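双腕のテレオペ教示:箸の片付けタスクで片腕だけ把持に失敗する
カテゴリ:ロボット制御 > 模倣学習・教示
タグ:リーダー・フォロワー 双腕 手首カメラ 教示データ

投稿者:kozan_lab
2019年5月14日

卓上の双腕アームで、散らばった箸やスプーンをつかんで容器に移す作業を教示しています。教示はリーダー・フォロワー方式で、操作者が手元のリーダーアーム2本を動かし、卓上のフォロワー側が追従します。カメラは左右の手首に1台ずつと、作業台全体を見る固定が1台です。 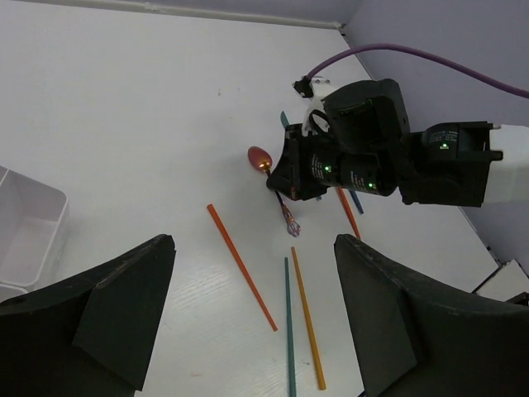 収録したのは84エピソードで、全て同じ操作者によるものです。制御周期は30 Hz、関節角の指令値と実測値、および3台分の画像を同じ周期で保存しています。学習は行動系列をまとめて予測する型の模倣学習で、入力は画像と両腕の関節角、出力は次の関節角指令です。

困っているのは次の点です。

・スプーンは両腕とも安定してつかめる。
・箸は、左腕ではつかめるが、右腕では指が箸の横に降り、空のまま閉じる。
・右腕のずれの方向は毎回ほぼ同じで、箸の短手方向に約15 mm。
・箸の色を変えても傾向は変わらない。
・箸同士が近い場合、両腕とも2本の中間に降りることがある。

リーダーとフォロワーの原点合わせは収録初日に一度だけ行いました。教示中の操作者は卓上を直接見ており、カメラ画像は見ていません。教示時には右腕でも問題なくつかめていたので、データ自体は正しいと考えていました。

右腕のデータを追加するべきか、それとも先に疑うべき箇所があるか、切り分けの手順を教えてください。

投稿者:ねじ山

データが足りないだけだと思います。うちは箸ではなくペンですが、エピソードを倍にしたら直りました。学習率も下げてみてください。

投稿者:Verena Marti

追加収録の前に、切り分けを済ませることを勧めます。ずれの向きがそろっている場合、データ不足よりも系統誤差の可能性が高いです。ばらつきが原因であれば、左右両側に外れるはずです。以下、私が普段行う順番で書きます。

1.収録データの再生
保存した指令値を、学習済みモデルを介さずにそのままフォロワーへ送ります。箸は収録時の初期位置に戻します。固定カメラの先頭フレームを半透明で重ねれば、手作業でも十分に合わせられます。
再生でも右腕が同じ方向に外れる場合は、収録後に機械側の何かが動いています。ホーンのねじ、土台のクランプ、原点の順に見てください。再生でつかめる場合は、機械側を後回しにして3へ進みます。

2.原点の確認
両腕を治具に当てた姿勢で、関節角の読み値を記録します。一回転を360度で表示するソフトの場合、0度付近の関節が359度と読まれることがあります。制御上は同じ姿勢でも、正規化した値を学習に入れると別の姿勢として扱われます。右腕の手首回転だけがこの境界に乗っている、という例をDurnportの共同実験で見ました。関節ごとに全エピソードのヒストグラムを描き、両端に山が分かれているものを探してください。見つかった場合は、原点をずらすか、角度を連続化してから学習し直します。

3.指令値と実測値の差
教示では、人が目で見て遅れや重力たわみを補正しています。リーダーの角度とフォロワーの角度には、その補正の分だけ差が残ります。行動の出力にフォロワーの実測値を使うと、この差が失われ、推論時に腕が手前で止まったり下がったりします。
文面では指令値を出力に使っているようですが、変換スクリプトを一度確認してください。左右で参照している列が違う、という単純な誤りもあります。
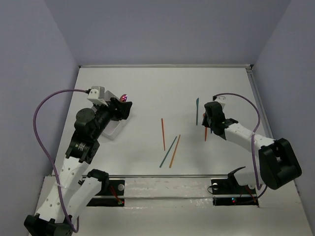 4.手首カメラの取り付け
右のカメラの向きが収録後に変わっていないかを見ます。グリッパーを全閉にして、指先が画像のどの画素に来るかを、収録初日と現在で比較してください。数画素の差でも、細い対象では影響が出ます。スプーンは先が広く、多少ずれても指の間に入りますが、箸には余裕がありません。スプーンだけ成功するという症状は、このことと矛盾しません。
ケーブルも見てください。手首を回したときに張ると、カメラの台座が引かれます。可動範囲の両端まで動かし、台座が動かないことを確かめます。

5.教示のやり方
操作者が卓上を直接見ていた点は気になります。操作者に見えてカメラに見えない情報で動作を決めていると、モデルには同じ判断ができません。特に把持の直前で、反対側の腕が箸を隠している場面は要注意です。
私の班では、操作者に画面だけを見せて教示しています。最初は遅くなりますが、画面で位置が決められないエピソードはその場で破棄できます。

箸が近接している場合に中間へ降りる件は、別の問題として扱ってください。操作者がどちらの箸を先に取るかをその都度決めていると、似た画像に対して二通りの正解が混ざり、出力が平均に寄ります。「使う腕に近い方から取る」など規則を一つ決めて、守れなかったエピソードを外すだけでも改善することがあります。

追加収録は、1から4までが終わった後にしてください。原点がずれたまま採ったデータを混ぜると、後から分離するのが面倒です。

投稿者:dirka_2

Martiさんの回答に補足します。1の再生は、少なくとも同じエピソードで数回繰り返した方がよいです。右腕の肩にガタがあると、接近方向によって結果が変わります。上から降ろした場合と横から寄せた場合を分けて記録してください。

あと、原点合わせは初日だけでは足りません。うちは電源を入れるたびに治具に当てて、読み値をエピソードと一緒に保存しています。12月に一度これを省略して、その週の収録を全部やり直しました。

投稿者:kozan_lab(投稿者コメント)

ありがとうございます。1を試したところ、再生でも右腕は同じ方向に外れました。機械側から見ていきます。2のヒストグラムは、右の手首回転には異常がなく、左の肘に山の分かれがありました。左腕は今のところつかめていますが、こちらも連続化して学習し直す予定です。取る順番の規則は決めていなかったので、次の収録から「使う腕に近い方から」に統一します。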